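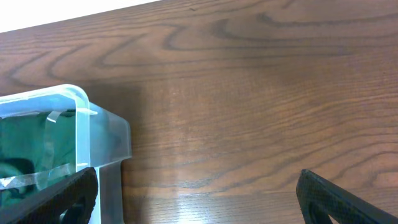 Wakana Maruyama wrote in to ask why the printer feeds a blank label each time the cover is closed, and whether it can be turned off. It can. The setting is called Feed on Close and it is covered under "First-time settings" later in this section. We have moved it up from the appendix after her note.

## 4. Setting up the Plurton label printer

Follow this section once, when the printer is new, and again after a full reset. If the printer is already paired and you only want to change the roll, go to "Loading a roll."

You will need:

- the printer and its charging cable
- one roll of Kaneko labels, any width up to the guide marks
- a phone or tablet with the Skalta app installed
- a flat, dry surface near an outlet

### Charging

1. Remove the film from the charging port on the back of the printer.
2. Plug the small end of the cable into the printer and the other end into a USB wall adapter. Computer ports will work, but slowly.
3. Wait until the side light changes from orange to green.
4. Unplug the cable before loading a roll.

**Note:** The printer ships partly charged. You can pair it and print a test label before the battery is full, but firmware updates will not start until the light is green.

**Caution:** Do not cover the printer while it is charging. Keep the vents on the underside clear.

### Loading a roll

1. Press the latch on the right side and lift the cover all the way up. It clicks when it is fully open.
2. Peel the paper seal off the new roll. Discard the first label, which usually has adhesive residue on it.
3. Set the roll in the cradle so that the labels come off the top, printable side up.
4. Slide both guides in until they touch the roll. They move together. The roll should still turn freely by hand.
5. Pull the end of the strip forward past the roller, so that one full label is outside the slot.
6. Close the cover with even pressure on both corners.

If the cover closes on one side only, the printer will turn on but print at an angle. Open it and close it again.

The print head is the narrow dark strip inside the cover. It gets hot in use. After a long print job, leave the cover open for five minutes before you touch anything near it.

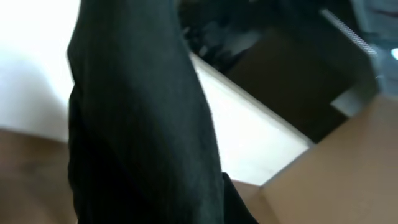

Clean the head with a dry cotton swab whenever you change rolls, and with isopropyl alcohol if you see a pale line running the length of every label. Do not use paper towels, which leave fibers on the roller.

### Pairing with the app

1. Hold down the power button until the side light blinks blue.
2. Open Skalta and tap **Devices**, then **Add printer**.
3. Choose your printer from the list. New printers appear as "Plurton" followed by the last part of the serial number.
4. When the app asks for a code, enter 3554. All new printers use the same code. You will be asked to replace it with your own.
5. Wait for the light to stop blinking. The app shows **Connected** at the top of the screen.

**Note:** Pairing is done inside Skalta. If you pair from the phone's own Bluetooth menu, the app may not find the printer at all. Remove it from the Bluetooth menu and start again from step 1.

One printer can be paired with up to five phones, but it only listens to one at a time. The last phone to print keeps the connection until its app is closed - if a second person gets the "Printer busy" message, ask the first to close Skalta completely.

### First-time settings

Open **Devices**, tap the printer's name, and check the following.

**Label size.** Kaneko rolls are detected automatically. For other rolls, measure one label without the backing and type in the width and height. Guessing here is the most common cause of text running off the edge.

**Darkness.** The default is Medium. Use High for clear or colored labels. High drains the battery faster and wears the head sooner, so set it back when you are done.

**Feed on Close.** On by default. The printer pushes out one blank label when the cover closes, to find the gap between labels. If you turn it off, tap **Align** in the app after every roll change.

**Auto Off.** Choose a time that suits you. The printer does not lose its settings when it switches off.

### Printing a test label

1. In Skalta, tap **New label** and type a short word.
2. Tap **Preview**. The dotted border should sit inside the label outline on all sides.
3. Tap **Print**.
4. Let the label come out fully before tearing it. Pull it down against the cutter, starting from one corner.

The text should be even in color from left to right. If one side is lighter, the cover is not fully closed. If the whole label is blank, the roll is in upside down.

A single line holds 34 characters at the smallest font size. Longer text wraps to a second line, and the app reduces the spacing to fit. For names that go on many labels, save the text as a template so that it is spelled the same each time.

### Where labels stick well

Standard labels hold on smooth plastic, glass, painted metal and sealed wood. Wipe the spot and let it dry first. Press the label from the center outward.

They do not hold on fabric, raw cardboard or textured plastic. For those, use Jornitz tie-on tags, which take the same labels on a smooth card. Ryota Chiba in our support group suggests putting the label on the end of a box and leaving the lid plain. Lids get swapped.

**Caution:** Thermal labels fade in direct sunlight and near heaters. Do not use them for medicine or chemicals that must stay identified over a long period. 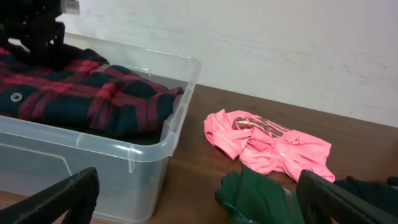
### Resetting the printer

1. Turn the printer off and remove the roll.
2. With the cover open, hold down the power and feed buttons together until the light turns red.
3. Release both buttons. The light goes out and then comes back blue.
4. Delete the printer from **Devices** in the app and pair it again.

A reset clears the code, the list of paired phones and the darkness setting. Templates are stored in your Skalta account and are not affected.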